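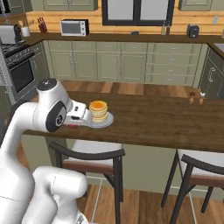
Tips for working a breakfast line once the arm goes in – from our kitchen at Votcombe, for whoever is getting one next. Typed up on break so excuse the mess. First thing, learn the plate rim. The gripper goes for the near rim, fingers right up against it with the pancakes stacked high, so keep that side clean. No syrup. No butter thumbprints. Wipe before you set it down, not after. Salt and pepper go at the far end of the counter, well past the plate. Same spot every shift.

Plates. White round ones only on the arm side. Mixed sizes slow everything down, put the odd ones on the hand line.

Stack height. We stop at 5. Taller than that and you carry it yourself.

Stools. Push them in before you start a run – people trip, then grab the counter.

Small stuff. Spoons, lids, bottle caps, get them off the island. Tovine shift keeps a tub under the counter for it, good idea, we stole it.

Your hands. Griddle and topping are still ours. Carrying mostly isnt. Wrists feel better since April, but you stand still a lot more, so get a mat and ask for two. Swap places every 80 minutes or your back will tell you.

Talking. You used to call "plate" and somebody answered. Now you don't, and new people go the whole morning without a word to anyone. Call it anyway.

Hours. Ask early and get it in writing. At Plastville they kept everybody but moved the 33 hour people to prep, and some only found out form the schedule. Prep pays the same here. Check yours.

Stop button. Everybody presses it once on day one, dishwashers too. Dont wait for training.

Cleaning. Damp cloth on the white parts, never spray near the joints. Fingers last, seperate cloth – blue ones, bottom drawer.

More when I get a minute. Pan storage next.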